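Tudose Bench Kit – arm mount and wrist camera set for home builds

The Tudose is a mounting kit for a small arm on a table you already own. It was drawn up in the Nudora shared workshop and is sold by Fuddale as a set of parts. The arm and gripper are not included.

In the box
2 rail sections with end plates
12 bolts, M6, with washers
1 overhead camera bracket
1 wrist camera bracket
1 cable sleeve, 600 mm
Drilling template, paper

Fitting
Clamp the rail to the table before drilling. The template assumes a top with straight sides; on an angled top, line it up with the working side and ignore the corner marks. Tighten the bolts in two passes. Route the wrist camera cable through the sleeve and leave slack at the last joint – a tight cable pulls the bracket out of line.

Camera placement
The overhead bracket looks straight down. The wrist bracket sits behind the gripper and can be set in 6 positions. Positions 1 and 2 keep more of the gripper in view, which helps when checking alignment against the overhead camera.
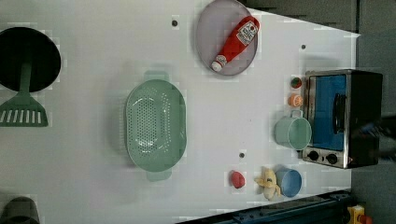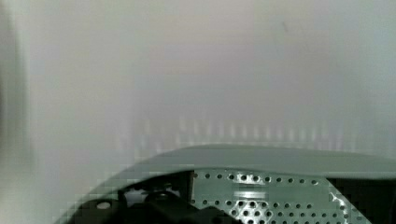 Top: overhead view, white tabletop with toy kitchen set. Bottom: wrist view, gripper housing and perforated plate.

Focus
The wrist lens is fixed. Surfaces very close to it will be soft. Set the bracket so that the object to be grasped falls inside the sharp range, then lock the screw.

Compatibility
Fits the Rurnberg wrist flange without an adapter. Other flanges need the blank plate, sold separately. Both brackets accept board cameras with a standard four-hole pattern.

Spares
Bolts and brackets are stocked singly. The rail is sold in pairs only. Next batch ships in November.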